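News > Comics and Film > The Dromer Letter

The Bumance film is finally getting its map right

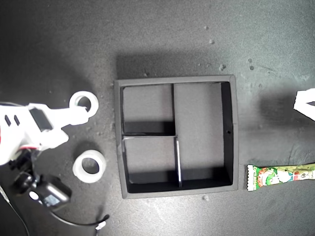 I've been reading Bumance since the black-and-white issues, when it came out four times a year if you were lucky, and the thing I've always wanted from a film version is the map. The city of Bumance is split into three unequal wards with walls between them, and everything in the comic comes out of that. Who can cross, who pays to cross, who digs underneath. The first script that did the rounds had one big open city with a fancy gate in it, and I sulked for weeks. So when Penry (the effects house doing the backgrounds) put up a long post about the set design last Saturday, I read it standing up in the kitchen with my coat on. They've gone back to the old plan! If you've never seen it, picture three walled wards of different sizes, one tall one taking up the whole of the right half of the city and a smaller square one at the top left. The tall one is Longward, where the money lives. The little square is the Pound. The third ward is the Steps, which is where our lot come from, and then there are the scruffy farms outside the walls.

I know this sounds like a very small thing to be pleased about. Bear with me, though, because the shape of that city is doing half the storytelling in the first two books. In issue three there's the chase that starts in the Steps, goes up through the Pound and ends on the wrong side of the Longward wall, and you always know exactly where everyone is. The artist never drew a single arrow or caption box to help you. You just learned the place. When I read it again as an adult I noticed that the light nearly always comes from the Longward side as well, so people in the Pound are for ever squinting or standing in somebody else's shade. I'd read it probably 30 times by then and had never spotted it.

Penry's post has four paintings in it and a fair bit of chat. The paintings are early ones, and they say so twice, so please don't write to me in December furious that the bell tower has moved. The tower is in the first two and gone by the fourth. What I liked most was the second painting, which is just the underside of the Pound bridge with washing strung across it and a boat going through. No heroes, no glowing anything. It looks like somewhere people have to get up and go to work, and that's what Bumance always felt like to me compared with the other capes-and-cities books of the time.

The costumes I'm less sure about. There's a figure in the fourth painting who has to be the Tallyman, going by the height and the ledger on a chain, and he's been given a sort of armoured waistcoat. The Tallyman doesn't need armour. The whole point of him is that he turns up in a cheap brown suit and everyone in the room goes quiet. I had a good moan about this in the back room at the shop and was told (fairly) that it might be a warm-up sketch, and that half of what gets painted at this stage never goes near a camera. Fine. But I'd like it on record that I was against the waistcoat from the start.

The other bit of news is that the film will cover book one only. The old script tried to squash in the siege from book two, and that meant the Ferry Sisters had to be introduced, fall out, make up and lose a ship inside half an hour. Now they get to be what they are in book one, two rude women who run a boat and know everything. I could watch a whole film of that. If they keep the scene with the eels I will forgive a great deal, waistcoat included.

A few of you have asked whether you need to read the comic first. I'd say do, but I run a newsletter for a comic shop so I would. Book one collects issues one to six and reads perfectly well in an evening. The lettering in issue one is a bit cramped and there's a printing fault in the early copies that makes page nineteen very green, and some people will pay silly money for a green page nineteen. Don't be one of them, or at least come and talk to me before you do. The reprint fixes the page and puts back the short story about the lamp inspector, which had only been in the convention booklet. That booklet had a run of 1000, and mine got left on a train, and I'd rather not discuss it.

Book two is where opinions divide. I love it, but it's slow, and the middle is mostly people arguing about grain. Book three has the best drawing and the worst ending. After that you're on your own, though the one-off with the flooded theatre is a treat and needs no background at all. We've usually got a reading copy of it behind the till if you ask.

While we're on the subject, Prummont have announced the big hardback. It was going to be a plain reprint of books one to three, and it's now getting a section of sketches at the back, including the artist's first goes at the map. I've seen two of those sketches in an old fanzine. In one the city is round! It looks all wrong, like a pie. There's also meant to be a page of rejected names for the Pound, and I'm hoping someone finally explains why it got called the Pound in the first place, as we've had three separate theories pinned up in the shop for years and they can't all be true. (Mine is the stray dog one. There are dogs in nearly every panel set there. Go and look.)

The print run on the hardback is 3000, and that isn't many for a book with a film behind it. I've put in for as many as they'll let me have, and the first 100 people on our list will get first refusal once I know what's coming. If you're already on the list from the spring you don't need to do anything. If you can't remember whether you are, email and I'll check, but please put Bumance in the subject line, because at the moment those messages are arriving mixed in with the ones about the card game and I've already told one poor chap his dragon deck was being bound in cloth.

I don't have a price yet. I've heard two different ones and they're far enough apart that I'm not going to print either. There may be a slipcase version too. I've never got on with slipcases, they scuff the corners and then you're frightened to take the book out, but I know some of you feel strongly the other way, so I'll ask.

As for the film itself, there's still no cast that anyone will put their name to. The rumours going round this month are the same ones from last year with the order changed. I'm ignoring all of it until there's a picture of a person in a brown suit. The director has been quiet too, apart from a short note at the bottom of Penry's post saying that they'd built a cardboard model of the three wards and kept it on a table all through the writing, so that whenever they got stuck on a scene they could lean over and work out who'd be able to see whom. I was so happy to read that. It's just how I used to play with the thing when I was small, only mine was made out of cereal packets and had a plastic cow in it.

One grumble before I go. The post mentions "opening up" the Longward wall in the last third, and I don't know what that means. If it means a hole in the wall, lovely, there's a hole in the wall in issue six and it's the best page in the book. If it means the wall comes down with lots of dust and shouting, then they've nicked the end of book three and stuck it on the front, and I'll be back here complaining. I've read the sentence over and over and can't decide. One of our regulars thinks it's only talking about camera angles. I hope so!

We're going to have a Bumance read-along at the Dromer shop, doing one issue a session, in the back room after closing. Half past six for tea, seven to start. Bring your own copy if you've got one and share if you haven't. We'll start with issue one and not skip the lamp inspector this time. There's no charge and you don't need to have read any of it, though I'd ask the people who have to keep quiet about the ferry until we get there. You know who you are and you did it last time.

Penry say there'll be a second lot of paintings once the interiors are further along, and the inside of the counting house is supposed to be among them. I'll put a note in the next letter if it's out by then. Back issues three and five are in stock again, by the way, and I still need someone to take the damaged copies of four.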